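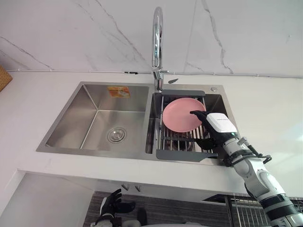
The revised handling rules for kitchen work take effect at all Utinow sites on Monday. They replace the short list that has been taped up in the test kitchens since the Dunau site opened, and they cover any task where a robot arm handles dishes near a sink, a counter or an open appliance. Most of the changes concern grip. Under the old list an arm could close on a dish as soon as the operator judged it was in reach. Under the new one the operator has to know what is between the fingers first. A pink plate lying flat on a roll-up rack over the basin, with one black finger on top of the rim and another under the front end of the rack, is the kind of contact section 2 is about. If the rack is inside the pinch, the operator opens the gripper, backs off and comes in again from a different angle. Lifting to see what happens is no longer allowed.
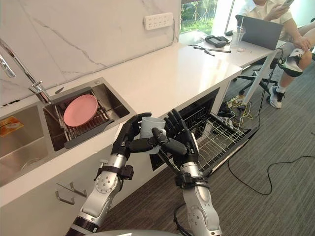 Handling rules for kitchen work: what changes on Monday
Olumide Afolabi, Site Practice
Filed under: Rules and standards

The full text is 28 pages and is in the shared folder under Nirach, the name we are using for the whole set of site rules. Please read sections 2 through 5 before your next session. The rest is reference material and forms.

The review started from the session logs. We went through almost 1,000 of them from Dunau and pulled out 124 where the operator had written a note about a dish, a rack or a spill. Those notes are where the wording comes from. Several of them described the same thing in different words, which is partly why the new text has a page of definitions at the front. "Held" now means gripped and clear of every surface. "Touched" means anything less than that. Please use the terms this way in the log.

Section 2, grip. One object in the grip at a time. Racks, liners, mats and faucet parts count as objects. Check the lower finger as well as the upper one. If the head camera does not show the lower finger, use the wrist view or stop.

Section 3, edges. A mug or bowl that is held in front of the counter edge is over the floor, and the rule treats it that way. Two-handed holds are allowed there. In the second picture the mug is upright between the two hands just above the front edge, with the left fingers curled over the rim, and that is within the rule as long as neither hand lets go until the mug is back over the countertop. Handing an object from one hand to the other is done over the counter. The weight limit for a one-handed hold past the edge is 600 grams, contents included. We had a long discussion about whether to allow liquids at all past the edge and in the end left it to the site lead.

Section 4, open appliances. A dishwasher with its rack pulled out takes up a lot of floor and puts a row of upright tines at shin height. The rack may be out while the arms are working at the counter, but the operator says so aloud before moving the base, and the base moves at the slow setting until the rack is in and the door is shut. Cables on the carpet near the rack are part of the same check. Look for them before the base moves, every time.

Section 5, people in the room. Anyone may sit at the desk end of the counter during a session. The operator tells them when the arms go live and when they stop. A person who is seated does not have to watch the robot, but they do have to answer when spoken to – a nod is enough. Nobody reaches into the sink while an arm is in it.

The stop procedure has not changed. Anyone in the room can call a stop, and the operator does not ask for a reason until the arms are still.

Two items were left out of this version. The first is knives and other sharp utensils, which stay off the counter for now. The second is glassware. Hyun, our partner site, has its own draft for glass and we would like to see how it holds up before we copy any of it.

Operators who already have kitchen sign-off keep it. You will be asked to run one plate task and one mug task with a site lead watching, and the lead will mark the new form. New operators do the same after their regular training. If you work at both Dunau and Hyun, one sign-off covers both, but the log goes to the site where the session took place.

Old copies of the list should come down off the walls by the end of the first day. The one-page summary is sized to fit the same spot. Corrections and questions can go in the comments on the shared copy – please give the section number.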